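The grey cloth years

2025-10-07

In June I bought a dark grey tablecloth from the Hanier outlet in Gratbridge, on the grounds that dark grey doesn't show anything. It was 16 pounds, reduced, and the label promised an easy-care twill. I have since learned that dark grey hides gravy, wine and most of a curry, and displays every speck of lint produced in the county.

Folding it is the other thing. The cloth is bigger than my arm span and considerably bigger than my patience, so what goes into the cupboard is a sort of bundle, and what comes out is the same bundle with creases in it.

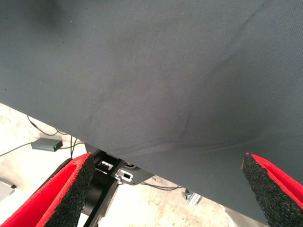 Can you get fold lines out of a heavy cloth without ironing it?

Mostly, if you're prepared to wait. Mist it with water, smooth it out with the flat of your hand, tug the hems straight and leave it overnight. The deep folds may need a second go.

I did own an iron once, a Zondov, and we parted on poor terms. My sister swears by rolling: you fold the cloth lengthways, wind it round a cardboard tube and stand it behind a door, where it falls on people. I tried it for three weeks. The creases were better and the hallway was worse.

As for the lint, I've been through 2 sticky rollers and a damp rubber glove. The glove wins, stroked in one direction only, though you do end up holding a small grey sausage of fluff and wondering where the evening went. Washing it with towels is what caused the trouble in the first place, so that's stopped.
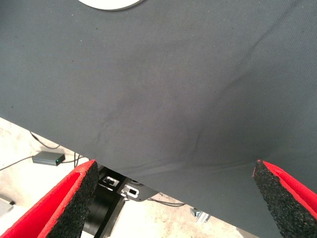
Flurina Leitner wrote in to tell me I'm drying it wrong. Peg it by the long hem, she says, take it down while there's still a bit of damp in it, and fold it straight off the line with the right side inwards so the fluff has nowhere to settle. She also thinks I should have bought the cream one.

I went back and looked at the cream one. It was full price.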